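From: Floarea Furtună
To: shop-robotics list
Subject: Re: [shop-robotics] pouring task, right hand drops the bottle

On Thursday Lorne wrote:

> Floarea, two questions before I copy your setup at home. First, are you
> still closing the hand by position or did you move to current limits? When
> I close by position on a soft bottle I either crush it or it slides out as
> soon as the wrist rolls. Second, do you have the left hand doing anything
> yet, or is it parked?
>
> Also what did you end up doing about the cable on the forearm? Mine caught
> on the table edge again and pulled the connector halfway out of the hand.
>
> I have the Divel driver boards, same as yours I think, but the older
> firmware.

Current limits. I gave up on position closing in June. The bottles we use are the thin ridged kind, and the sides give so much that a finger angle tells you very little about how hard you're holding. A full one and a half-empty one need different angles, and one with the cap off is different again.

What I do now is close the fingers at low speed until each one reports contact, wait 200 ms, then raise the limit on the thumb only. The fingers stay where they stopped and the thumb does the squeezing. On the Divel boards the limit is in raw units, and 409 on the thumb is where I stopped. Below that the bottle turns in the hand during the roll. Above it the wall buckles and doesn't come back out, and then the next grasp is on a different shape. Your number will be different if your tendons are tighter than mine, so start low.

Check the firmware before you do any of this. The old one applies the new limit to every joint in the hand when you write to any one of them. It took me two evenings to find that. There is an update on the Divel download page and it goes in over the same serial adapter. Write down your joint zeros first, the update wipes them.
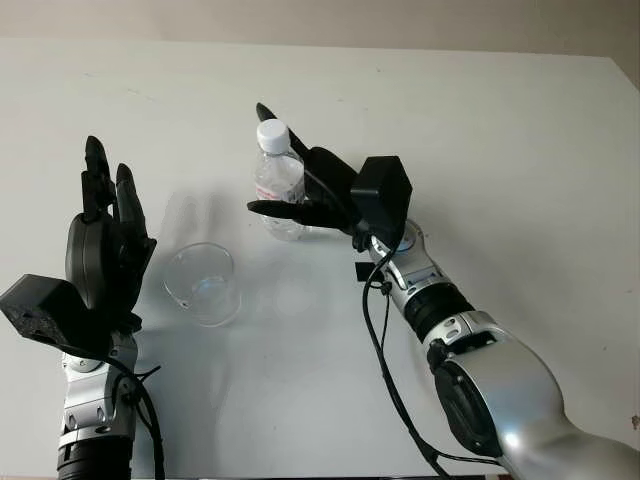
The other thing that helped was where the thumb lands. I used to have it up near the label, level with the fingers. Now it goes across the lower half, and one of the fingers is left mostly straight behind the top of the bottle, past the cap. It doesn't carry any load. It's there so the bottle has something to lean on if the top tips back. I tried it curled with the others and the top wandered more.

The left hand is semi-parked. It comes up beside the cup with the palm facing in and holds there for the whole motion. The plan is for it to steady the cup, but I don't want it touching anything until the right side is repeatable. I keep it in position anyway because the planner has to route around it, and I'd sooner find the collisions now. We found one already. The right elbow swings out wider than it needs to when the left hand is up, and that cost us some reach toward the far side of the table. I moved the cup a little left of center and that gave me enough room.

On the cable: no clever answer. I took out all the tight zip ties and let it hang in a loose curve from the back of the hand down along the arm. There's a small clip on the wiring next to the wrist so the pull goes to the clip and the connector stays out of it. The slack does drag across the table when the arm is low. That's fine on a smooth top. If yours has an exposed edge in front of the arm, I would pad it or round it over. My first version had the cable tied every few inches and it broke a conductor right at the last tie, after maybe a week of wrist rolls.

The order of the motion, in case you want to copy it as is:

1. Left hand up, palm in, hold.
2. Right hand open, approach the bottle from the side.
3. Close to contact, wait, raise thumb limit.
4. Lift straight up 30 mm and stop.
5. Move in toward the cup with the bottle kept vertical.
6. Roll the wrist.
7. Roll back, return, set down, lower the thumb limit before opening.

Don't skip lowering the limit in step 7. If you open at the high limit the thumb snaps off the plastic and throws the bottle sideways.

I've been running all of it with the cap screwed on so far. The weight is right and I don't have to mop. The electronics shelf is under that bench and I'm not ready to have water up there until Plideo gets the drip tray cut. They quoted two weeks, so we'll see.

Detection of the cup is still the weak part. A clear cup on a white table gives the depth camera almost nothing, and what it does give is wrong half the time because of the shadow from the left hand. The segmentation picks up the shadow and puts the cup center too far over. What I have now is a fixed cup position that I type in, and a check that something with a rim is there. I tried a strip of tape on the cup and it works, but I'd like to get by without it. If anyone has had luck with clear objects on cheap depth cameras please post your settings. I don't need a model that wants a big graphics card, the shop machine doesn't have one.

Logs: I put 723 of the grasp logs in the Grorka folder on the shared drive, one file each. The columns are time, commanded position, measured position and current, for each joint in the right hand. Nearly all of them are from after the firmware change. The earlier ones have "old" in the name and you should leave them out if you're fitting anything, the currents are not comparable. The plotting script is in the same folder. It expects the older Python on the shop machine, so if it complains at home, the fix is in the notes file.

One more thing for people who use the shop. The wrist adapters on both arms are the Sinaga pattern with my extra holes. If you print a replacement, use the file with "4hole" in the name. The original fits, but it puts the hand off by a few degrees and then my calibration is no good for the next person. There are two spares in the drawer under the vise.

Lorne, if you send me a log from one of your dropped grasps I can tell you pretty fast if it's the thumb or the timing.

Floarea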